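3. The board, the blocks and the pushing rod

3.1 Where it all lives

Everything in this paper was built and run at Koltham, the shared workshop where Amrit Carrier and I rent a bench. I mention it early because it shaped nearly every choice we made. Other members walk past, the big door gets opened in January, and somebody is usually using the bandsaw. I did think about tidying that away and writing as if we had a quiet lab, but anyone who wants to copy the build will probably be in the same sort of place, so I've left it in.

The metal table came with the bench. It's blue, it's full of holes, and it is far heavier than anything I would have bought myself (getting it level took Amrit and me most of a Wednesday, and I am still finding shims in my coat pockets). The holes are a real gift though! Anything can go anywhere on it, and if it turns out to be in the wrong place you undo a few screws and shift it over. We moved the arm three times before we were happy with the reach.

3.2 The work surface

Our first go had the blocks straight on the metal. That was hopeless. The small ones caught on the holes, tipped and stayed tipped, and the overhead lights bounced off the paint in a way the colour finder hated. So we looked for something flat, plain and cheap to lay on top. Lorne Ouellet had a maple board in butcher-block strips left over from a kitchen job, and he let us have it for a box of biscuits.

It's a nicer surface than I expected. The strips differ a little in shade, from cream to a light tan, and I worried that this would upset the colour finder, but none of our block colours come near it. The grain matters more. A block pushed along the strips goes a touch further for the same stroke than one pushed across them, and Settimio Testa spotted this long before I did, just from fiddling with a block by hand while we were arguing about something else. We've left the effect in. The planner we call Harkness has to learn it, and section 5 says how well it manages.

The board is held by screws at its front corners, just past the front edge, with the heads bearing down on it. We didn't drill through the wood. Lorne asked us not to, in case he wants it back, and I've grown fond of it as it is.

3.3 The blocks

We wanted shapes that behave differently when you shove them, in colours a basic camera can tell apart. The set we ended up with is all plastic. Red and green each come as a cylinder and a star. Yellow is a hexagonal prism, blue is a cube and a triangular prism, and orange is a short hollow cylinder that spends a lot of its life lying on its side.

The stars are the awkward ones. Push one on a point and it swings round, push it in the notch between two points and it goes more or less where you'd like. Rizwan Kakakhel calls them the tax on the project and he has a fair case, because they account for more of our failed strokes than every other shape put together. The hexagon is the friendliest. It has flat sides to push on, and if you are slightly off centre it tends to turn a little and then settle. When I was tuning speeds late at night I nearly always used the yellow one, which probably means the speeds suit it a bit too well.

The orange piece can roll, and I went back and forth on whether to keep it. A rolling block breaks the simple idea that a thing stops when you stop pushing it. In the end I kept it in every layout but left it out of the scoring, so it acts as clutter. Harkness is allowed to bump it but gets nothing for doing so.

3.4 The pushing rod

There is no gripper anywhere in this work. The arm carries one straight rod with a rounded tip, held below the wrist by a black collar clamp with a small latch. I tried a flat paddle first, and it was lovely for long straight pushes and dreadful for anything near another block, as it kept clipping the neighbours. A round tip touches at one small spot, so you always know where the force is going in, and it can get into gaps that the paddle couldn't.

The rod points down at a slant. Partly that's comfort for the wrist joint, and partly it keeps the bulky silver housing away from whatever is being pushed, so the camera can still see the block. The price is that the tip isn't directly under the wrist, and every sum has to allow for the offset. I got the sign of that offset wrong for the best part of a month. If your arm calmly pushes the air next to a block, check there first.

Tip height needs care too. Too low and the rod drags on the maple, too high and it meets the block near the top and knocks it over. We set it by hand with a strip of card each morning – crude, but quick – and Laurier Gosselin has since written a little touch-down routine that does the same job. The files are on our Modise page with the rest of the code.

Figure 2 gives an idea of a layout with the rod down beside the yellow hexagon. The reds and greens are bunched up on the left in their colour pairs, which is the arrangement we call "pairs" in the results, and there's plenty of clear wood in the middle and lower left for the planner to use.

Figure 2. The board with a "pairs" layout. The tip of the rod is just to the left of the yellow hexagonal prism; the two blue blocks sit near the right edge.

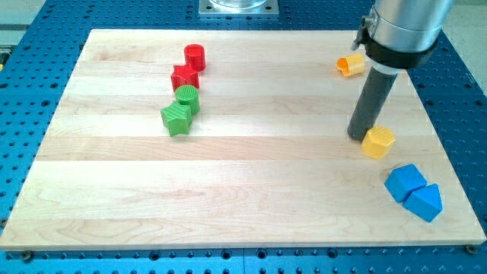
3.5 Running the pushes

We collected two lots of data. In the first, 200 strokes were picked by a person, mostly Rizwan, using the hand controller he built from an old Jurkisska sewing pedal and a joystick. In the second, another 200 were picked by Harkness. The blocks were put back by hand between layouts, never between strokes, so a bad push stayed on the board for the next one to deal with.

A stroke goes like this. The rod comes down clear of the blocks, moves in a straight line at a fixed speed, stops, and lifts. Then the arm swings out of the way and the camera takes its look. We wait 2 seconds before that look, mainly for the orange piece, which likes to rock. One stroke from start to finish takes some 40 seconds with the waiting and the swinging included, and most of that could be cut if you trusted your arm more than I trust ours.

We threw out any stroke where somebody leaned on the table, and logged the ones where a block went off the board as failures, with no second try. Blocks close to the right edge were the usual victims. The layouts themselves are listed in the appendix in the order we ran them, including the handful I set up wrongly and ran anyway.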